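Progress report to the Ruppert workforce fund, July
Project: Automated bin-to-belt handling, Flamville packing site
Prepared by Shahla Ebrahimi, site operations, Dedido

Work since the last report has been on the two-arm test cell. The table is laid out in a taped grid so that pick positions can be set and repeated. The arms are being programmed to take small foam pieces from the blue bin beside the green belt. Product trials have not started.

Staffing

The grant covers 16 packers on the hand-loading line. All of them remain employed and no shifts have been cut. Roscoe Castellanos and Yakubu Aliyu have moved to the cell for half of each shift. They run the arms from the teach pendants and log every stop. Both are paid at the technician rate while they are there, as agreed with the fund.

Each packer on the line now lifts and turns parts up to 4,000 times a shift. The target is to hand the repeat lifts to the cell and keep people on inspection, changeovers and mixed orders. Wrist strain is still the most common complaint at the first aid desk.

Training

The grant pays for 200 hours of training, of which 60 have been used. Herman Chong teaches the sessions in the afternoon, before the shift change. Several packers asked for more time on fault recovery and less on programming, and the plan has been changed to suit. Two people have said they do not want to move to the cell. They will stay on the line.

Open items

Korkeo has not confirmed a delivery date for the guarding. Until it is in, only trained staff may work at the cell. The written job description for cell operator is with Atif Kakakhel for pay grading. We also need a decision on who covers the line when both operators are at the cell. At present the shift lead does it, and breaks have run late. 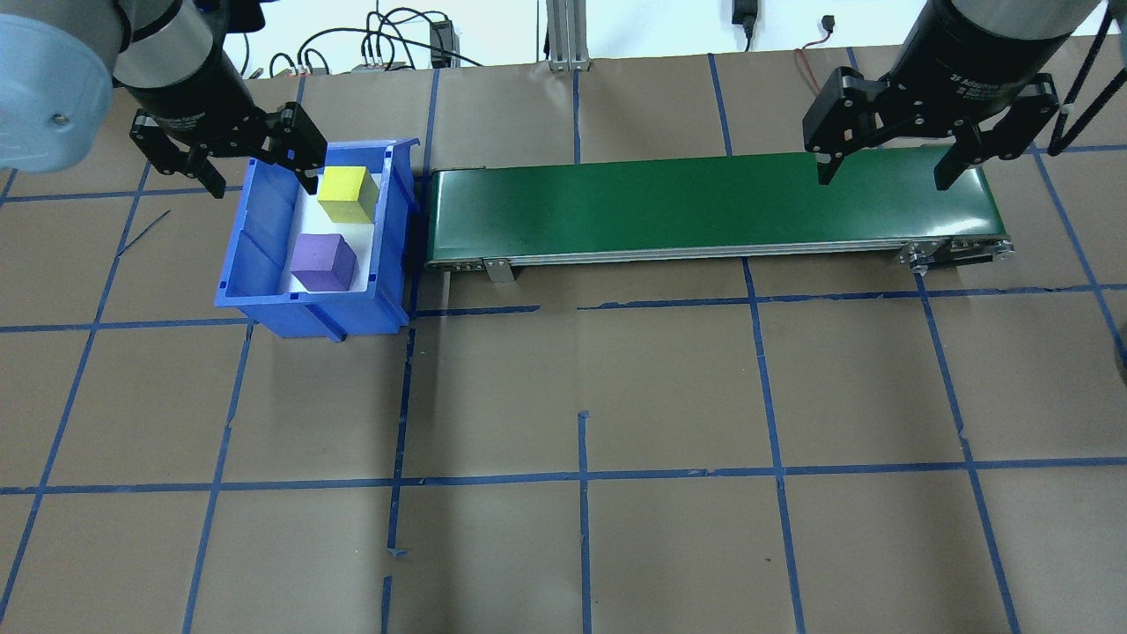
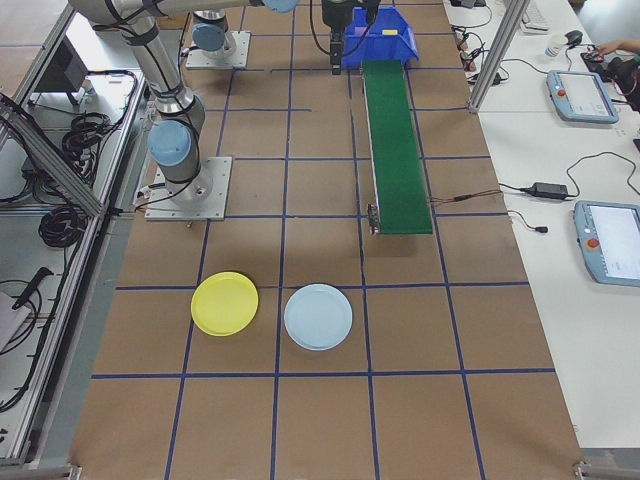
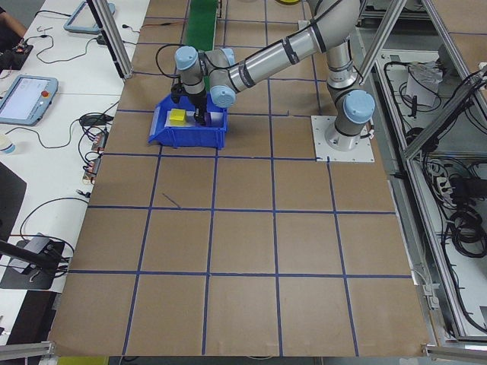 Test cell at Flamville, with the blue bin and green belt.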